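Emia white paper cups, box of 1000

I run the drinks table at our Sunday craft fair in Storncombe, and over the years I have bought more paper cups than I care to think about, so when my usual supplier put their prices up I had a look round and ended up ordering these from Jenkins. They came in a big plain box, in sleeves, and went straight under the stairs with everything else (my poor hoover hasn't been seen since!).

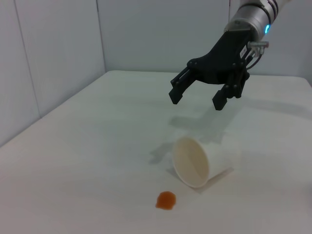

My first worry with any new cup is how it behaves on a smooth table, as ours gets a proper draught whenever the hall doors open. A full one stays put nicely, but an empty one is very light and you do need to keep the sleeve upright or weigh it down with the sugar tin. I don't mind the look of them at all, a clean bright white outside and, as you see with the cup on its side, slightly creamier within, so milky tea looks quite homely in it. The rim is comfortable to drink from and I have had no drips down my cardigan so far.

They hold 250 ml, a decent mug of tea if you don't fill it to the very top, and I found them fine with hot drinks for the length of a good natter. Left for an hour they do go a bit soft at the bottom. I had the Jakwood ones before and those were stiffer, but dearer too, and they stuck together something dreadful.

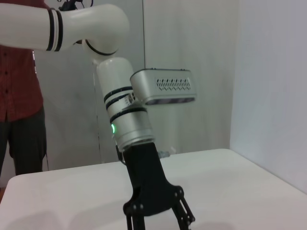 The white tabletop.

I'd like a sleeve with a resealable end, and lids would be handy for people who want to wander round the stalls. Otherwise I'm very pleased and have 2 more boxes on order for November.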